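How to mark a rectangle on office carpet with floor tape

Posted 2022-09-24 by Ritu Upadhyay
Filed under: Rooms and floors

In our building we mark many places on the floor: where a cabinet must return after cleaning, where visitors should wait, where a door needs free space to open. On a hard floor this is easy. On carpet it is more difficult, and I have seen many lines which were crooked on the first day or came up at the corners after one week. I did it wrong several times also, so I write down the method I use now.

The method is for low-pile carpet, the flat commercial type that you find in offices and classrooms. If your carpet is thick and soft like in a living room, the tape will hold only on the tips of the fibers and you will be disappointed. For thick carpet please look for another solution, for example a thin mat in a different color.

What you need

Floor tape with an adhesive that is made for carpet
A tape measure, longer than the diagonal of your rectangle
Plain string
Tailor's chalk, white or light blue
Masking tape, a few short pieces
Scissors or a sharp knife
A vacuum cleaner
A small hand roller, or the back of a big spoon

About the tape. I began with a cheap roll from the drawer and it left a sticky gray border on the carpet which I needed a full afternoon to remove. Now I buy the carpet tape from Prellow. The colleague downstairs uses Stotidari, which is a little stiffer and tears less cleanly by hand, but he is satisfied with it. Before you use any tape, put one short piece in a hidden place, behind a door or under a desk, and leave it there for 7 days. Pull it up and look at the fibers. If they are clean and not pulled out, you can use it.

About the color. On a gray or mixed carpet, yellow is very good. White looks nice in the packet, but many office carpets have white fibers in the pattern and the line becomes weak when you look from far. Red is also visible, but people here understand red as "forbidden", and they were walking around my red rectangle as if there was a hole in it.

Step 1. Clean the place

Vacuum slowly, first in one direction and then across. Go at least one hand wider than the rectangle on every side. Do not wash the carpet on the same day. If it was shampooed, wait until it is completely dry under your palm, also deep in the fibers.

Step 2. Draw the first side

Decide which side is the most important. Usually it is the side that runs along a wall or a table, because people will compare the two and see every mistake. Measure the same distance from the wall at both ends and make two small chalk marks. Put the string between the marks, pull it tight, and hold both ends with masking tape. Draw short chalk dashes beside the string. You don't need a full line.

Step 3. Find the corners

I do not trust my eye for a right angle. I use the old method with three, four and five. From the corner, measure three units along the first side and four units along the new side. When the distance between these two points is five units, the corner is square. For a small rectangle I take 20 centimeters as one unit, so it becomes 60, 80 and 100. For a large one, take a bigger unit, and the mistake will be smaller.

When all four corners are marked, measure both diagonals. They must be the same. My last rectangle had one diagonal of 137 centimeters and the other one was two centimeters longer, so I moved one corner and measured again. It is much nicer to correct chalk than to correct tape.

Step 4. Lay the tape

Cut the first piece longer than the side, with an extra 40 millimeters at each end. Stick down only the beginning, then walk backwards with the roll and keep the tape a little above the floor. When you are at the other corner, look along the line, and only then lower it. Do not stretch the tape. Tape that was stretched wants to become short again, and it will lift itself at the ends.

Press with your hand from the middle to the outside. Then do the next side in the same way.

Keep bags, boxes and chairs outside the line while you work. It sounds evident, but I have already taped along the foot of a chair and had a small bend in the line because of it.

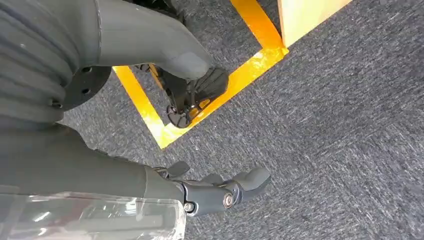 The yellow line on our gray carpet, with one corner finished. In the sun some parts of the tape look much paler.

Step 5. Make the corners

There are two ways. The simple one is the overlap: the second piece goes over the first one, and you cut the extra length straight at the outer edge. It is strong and quick. The nicer one is the diagonal cut: you place both pieces over each other, put the ruler from the inner corner to the outer corner, and cut the two layers of tape with little pressure. Then you take away the small extra parts, also the one under the top layer. Please be careful with the knife here. If you press too much, you cut the carpet, and this you cannot repair. When I am not sure, I cut with scissors on the table.

For places where people walk a lot, I recommend the overlap. The top piece should point in the direction in which most people walk, so the shoes do not push against its open end.

Step 6. Press and wait

Go over all sides two times with the roller. If you have no roller, the back of a spoon is good enough, only slower. After this, leave the tape in peace until the next morning if the room allows it. Remove the chalk with a dry brush. A wet cloth makes the chalk go deeper.

Checking the line

Look at the finished rectangle from the door and also from the window side, at different hours. With strong sun the tape can reflect, and one part of the line can seem almost white. If this disturbs you, choose a matte tape. Kälin has one, but only in the wide size, and for a small rectangle I find it too heavy.

Keeping it in good condition

Vacuum along the tape and not across it, and switch off the rotating brush near the corners. When an end comes up, do not press it down again with dust under it. Cut away the lifted part and put a new short piece.

I also change the complete tape once a year, in July, when the rooms are quiet. Old adhesive becomes hard and then it stays in the fibers.

To remove the tape, pull it slowly and low, almost flat to the floor. If some adhesive stays, I use the Flanance citrus cleaner on a white cloth, tested before in a hidden place, and I dab without rubbing.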